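Skerneck parts shelving – notes for the data card

Version of 15/06/2019, replaces the December one.

Scope: metal housings and black curved parts stored on yellow shelving. The set holds 570 labelled images out of 800. The other 230 are unlabelled, and I would not trust anyone's guess at what they contain.

Files are split into 32 folders. The Brindano folder names promise a sorting by shelf level. Check before you believe them.
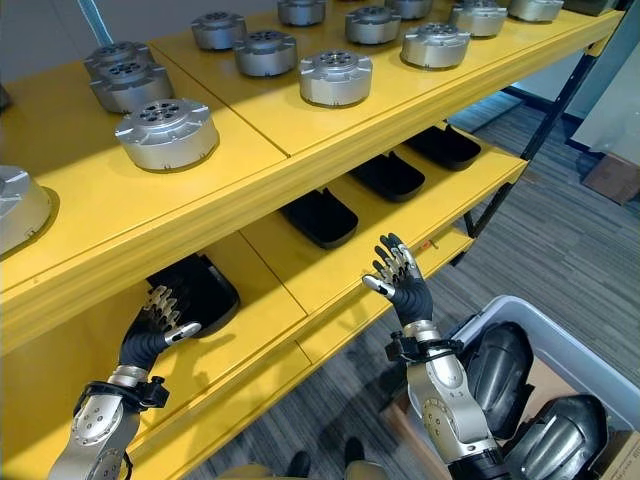
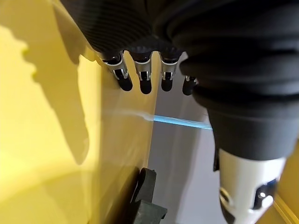
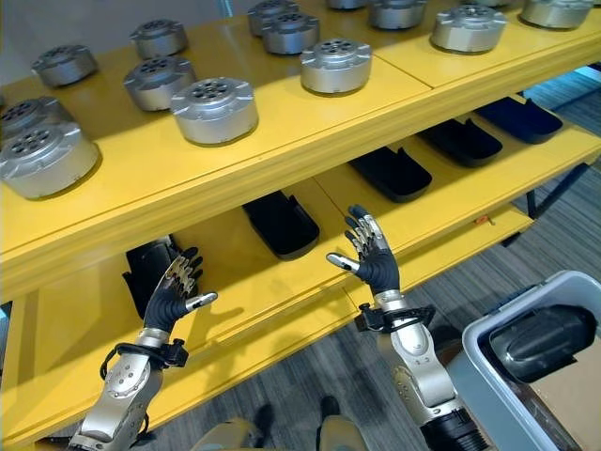 Labels: "housing" for the silver cylinders, "tray" for the black parts. The second is a poor word, kept for the sake of old scripts. Tanoli stock lists call the same things covers, pads and shells, sometimes on one page.

Known problems:
- Housings at the back of a shelf overlap, and boxes there are sloppy.
- Black parts in shadow get missed. Arham claims this was fixed – I found 5 misses in the first folder I opened.
- Shelf level is a text field, with all the spelling you would expect.

Stock counts taken from these labels should be checked against the shelf.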